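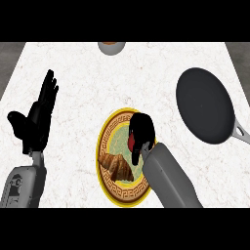
Home Papers Groups Datasets About

4.2 Transfer from plate to pan

Figure 3. One step of the croissant task in simulation, seen from the policy's viewpoint. The right hand is above the plate and has not yet taken hold of the croissant; the pan is to its right. The left hand is raised and holds nothing.

The task is easy to state: move the croissant from the plate to the frying pan. We chose it for the evaluation of Erska because a croissant is an awkward thing to grasp. It is curved, it is ridged, and it gives a fingertip very few places to agree with. The plate adds its own trouble. In Figure 3 the hand and forearm hide part of the rim, and the croissant lies partly on the patterned border, so a policy that has learned to look for food on a plain background will get little help.

We trained on 2094 simulated demonstrations, all teleoperated, and evaluated on 80 held-out layouts in which the plate, the pan and the croissant were moved independently. The bowl at the far end of the counter has no role in the task. Mertens, our baseline, was never told this and reached for it in 13 of the 80 layouts. Erska did so in none, though we hesitate to call that understanding.

Most of the remaining failures came in the last stretch of the approach. The hand would come down over the plate with its fingers already curled, settle a little short of the croissant, and close on air with great confidence. Kristof Boersma suggested replaying these episodes with the surface pattern of the plate removed. The misses continued at the same rate, which cleared the plate and left us with the depth estimate. Adding a short pause before closing, during which the policy predicts the contact point a second time, removed most of them. It also made the robot look thoughtful.

The left arm deserves a word. It is under the control of the same policy and is free to help, but the demonstrators seldom used it for this task, and the policy learned from them faithfully. We tried masking its actions during training – a saving in parameters that the first author had promised would be painless – and performance of the right arm fell. We have no good account of this. Mirjam Baert's view is that the raised hand carries information about the stage of the task, and the probing results in Section 5 are at least compatible with it.

None of these numbers should be read as a claim about real pastry. The simulated croissant is rigid and sheds no flakes.

142 shares 6 comments

Related items
Flenoscombe: a kitchen benchmark for two-armed manipulation
Fikby: replaying failed grasps with edited textures
When should a policy look twice?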